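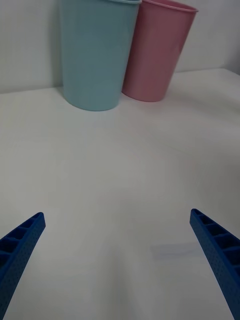 Courses > Comov Student Robotics > Chapter 7

Filed under: Class Projects, Grippers & Grasping

Chapter 7: Picking Things Up

Welcome to the part of the course where your robot finally gets to touch something! Up to now you've been moving arms through empty air, and you've gotten pretty good at it. Grasping asks for more, because now the world pushes back. Take two plastic cups, one blue and one pink, standing close together toward the back of a table. You could grab either one without a thought. A gripper with two fingers has to come in at the right angle, open wide enough, and slip one finger into whatever space is left between the cups – all without sending the neighbor flying.

Milagros Cabrera's Wednesday class in Paltville has run this unit every March, and it's the one students talk about long after they've moved on. Teams work in pairs, with one person driving and the other watching the table and calling out corrections. After 10 tries you trade seats. Trade even if you're on a roll! The watcher learns just as much as the driver, and sometimes more.

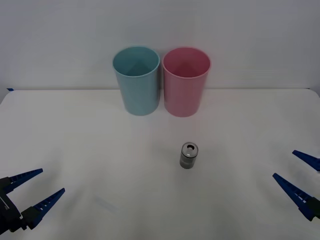 By the end of the chapter your team will plan a grasp on paper, test it slowly, and then run it in under 60 seconds. You'll also keep a log of every miss. Please take the log seriously – a good miss, written down clearly, will save you an hour next week.

Before You Start

Read Section 7.1 on finger shape and Section 7.2 on approach angles. Then try this with your own hand: hold out your thumb and one finger, keep your wrist stiff, and pick up a cup from the side. Now do it with a second cup right beside the first. Where did your finger want to go? Sketch it in your notebook, because you'll need that drawing for the first lab.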